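Ellden finally gets its night back

I've been going to hockey games in Ellden since I was tall enough to see over the boards, and I can't remember the old rink being that loud. The Mokora women's senior team came to town for the league final, and 1,643 of us squeezed in to watch Ellden win it 3-2 in overtime (my voice is still gone, thanks for asking).

We were down 2 after the first period and I'll admit I was already thinking about the drive home. Then the power play woke up. One goal off a rebound, another on a long wrist shot through traffic, and suddenly people I'd never met were hugging me.
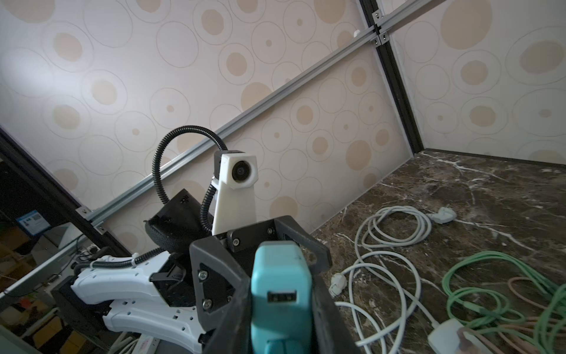 Overtime lasted 314 seconds. Mokora had the better of it for most of that, with one shot ringing off the post so hard I heard it from the top row. Ellden went the other way, got a lucky bounce off the end boards, and number 82 tapped it in from the edge of the crease. Helmets and gloves everywhere!

It's the club's first title since the move up to senior hockey, and it means a spot in the regional playoffs in March. Ellora is the likely opponent in the opening round. They skate fast and they beat us both times this winter, so I'm not getting cocky.

Tickets go on sale at the Mägi Street box office at 9 a.m. once the dates are set. I'll be in line early with a very large coffee.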